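Extended Warranties: Your Questions, Our Doubts
Monique Hervieu, Pluststead Consumer Desk
Updated 1/13/24

Do I need an extended warranty on a new washer?
Probably not. The maker already covers the first year, and a lot of faults that come from the factory show up early. After that you are betting against a company that set the odds.

The salesperson said the plan "covers everything." Does it?
Ask to see the page that says so. The Rampersad plan I was sold left out seals, hoses, knobs, rust and "cosmetic wear," and I had to read to page 9 to find out. That leaves the motor – which still worked fine when the rest of the machine didn't.

What did readers tell you?
We got 604 replies to our February survey. It isn't science, and angry people write in more than happy ones. Still, plenty of them had paid for a plan and never managed to use it.

Is the Zurar plan any better?
It's shorter, so it is easier to read. You get three repair visits, then they may offer you store credit instead. Credit at the same store, of course.
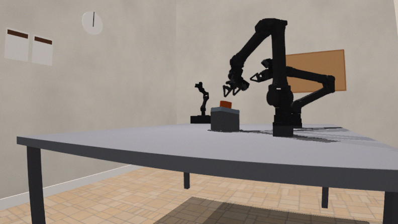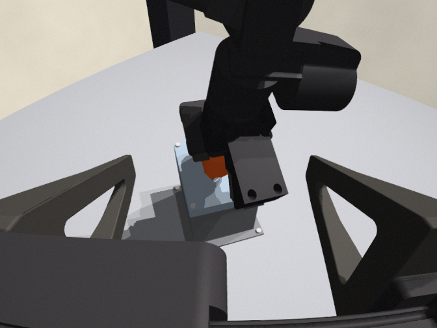 Black robot arm at a pale tabletop, computer-rendered.

Can I cancel?
Often, yes. Rillo gives you 30 days for a full refund, and you have to ask in writing. Keep a copy. "We never got your letter" is a popular answer.

My credit card says it adds extra coverage. Should I believe it?
Read the current terms, as card benefits get dropped with very little fuss. If the coverage is still there, check which purchases count before you pay for a second plan.

So is there ever a good reason to buy one?
If a big repair bill would sink you and you can't put money aside, maybe. Get the price in writing, ask who does the repairs, and ask how long people wait for a visit. If the clerk can't answer, go home and think about it. The "today only" price has been there for more than a year at my local store.

Where do I send a complaint?
Start with the company that runs the plan, whose name is usually in small print on the last page. It often isn't the store.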